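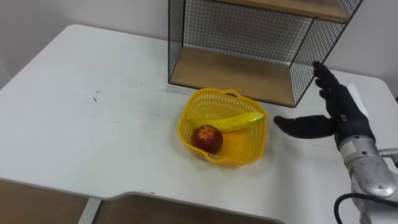

# Stikora basket set - data card

341 episodes, 54 held out. Task: basket and fruit on a table, shelf behind.

## Rules we record by

Most "best practice" lists for tabletop data are untested opinion, ours included. Two rules survived review:

- Hands start open and clear of the basket.
- A failed grasp stays in, labeled `fail`. Dropping it makes the numbers prettier and the set worse.
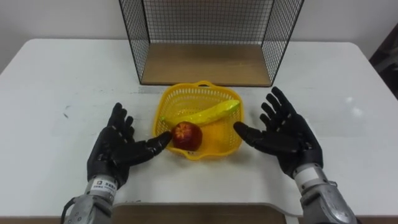
Quintero objects that a fixed start pose is a convenience dressed up as a standard, and wants it randomized before anyone cites the rule. Fair - we have no evidence either way.

## Compliance

The Trotik checklist is filled in. It checks that paperwork exists, so read it as that and no more.
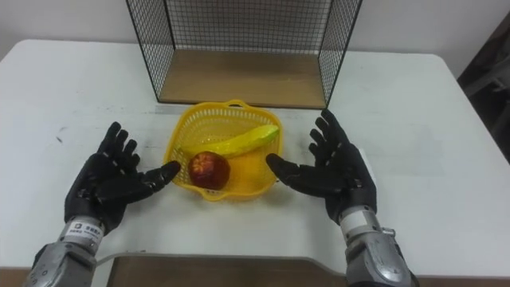 Does a completed checklist mean the cell is safe to copy?

It means the forms were signed. Do your own risk assessment.

Contact: Cludholm data desk | © Stikora | 17/04/2018 | Back to top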